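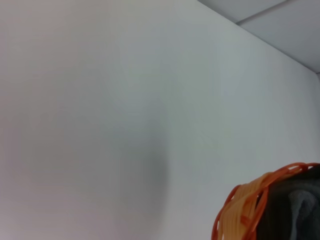 A plain pale wall, with a soft shadow on it.

I have lived with white walls for most of my adult life and I would like to put in a good word for them, because they have been having a rough time of it lately. Every magazine I pick up at the dentist's wants me to paint the hall the colour of a wet slate roof, or the back bedroom in something called Andar, which as far as I could tell from the little card was brown. My sister-in-law has done her whole downstairs in it. She is very happy, and I would never say a word against it to her face, but I did spend most of Boxing Day lunch looking for my glasses, which were on the sideboard.

The usual complaint is that white is what you have when you haven't made up your mind. Landlords paint things white. Offices are white, and so are waiting rooms, and it is true that I have sat in a few that made me want to go home. But I think the paint gets blamed for a good deal that was really the fault of the strip lights and the chairs. Put the same white in a room with a decent window and leave it alone for a day, and you will see it go through more colours than the chart has names for. Ours is faintly pink at breakfast. By the middle of the afternoon it has gone over to blue, and for a short while in June, at seven in the evening or so, the wall by the stairs turns a yellow I have never managed to match in anything you can buy, and I have tried.

I learned most of what I know about this from Brijesh Bhatt, who decorated our house when we moved in and has been back twice to put right what I did to it in between. He worked for Pandey, the old firm on the hill, before he set up by himself, and he had the habit of painting a bit of board and walking it round the house with him for a couple of days before he would open a proper tin. I thought at the time that he was spinning the job out. He would stand it behind a door, then on the landing, then flat against the skirting, and go off and have his tea. Twelve whites we looked at that way, and I was ready to swear that nine of them were the same white until I saw them on the north side of the house.

What he taught me, without ever making a lesson of it, was to look at shadows. A dark wall swallows them. A pale one will show you the shape of the lampshade, the cat, the washing going past the window, your own head when you get up to see who is at the gate. I have come to think of it as a kind of company. My mother lived alone for a long time in a flat with cream walls and a tree outside, and she used to say she had the branches in every afternoon.

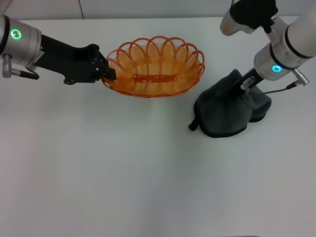 And then there is the matter of colour itself, which people suppose you have to give up. I own a great many bright things, most of them cheap. I have a red enamel jug, a heap of cushions that don't go with each other, and a green glass bowl from Jollano that cost me 20 pounds at a time when I hadn't really got it to spend. Against a plain background each of these gets its turn. When we rented the place with the patterned paper I hardly noticed I had them, and the jug lived in a cupboard for two years because it looked like one more poppy.

I will grant the other side this much: white needs looking after. It shows fingers, and bicycle handlebars, and the line where the dog leans. There is a mark beside our kitchen door that has been washed so often it has become a clean patch, which is worse. If you have small children I would wait, or at least buy the sort you can wipe — Rudon do one that has stood up very well in our porch — and keep the end of the tin somewhere you can find it.

But do wait a while before you go dark. Live in the room through a winter first, move the chair to the other side, take down the blind if you can bear to and see what comes in. My neighbour is holding a tin of Andar for her dining room even now, and I have asked her to give it until the clocks change.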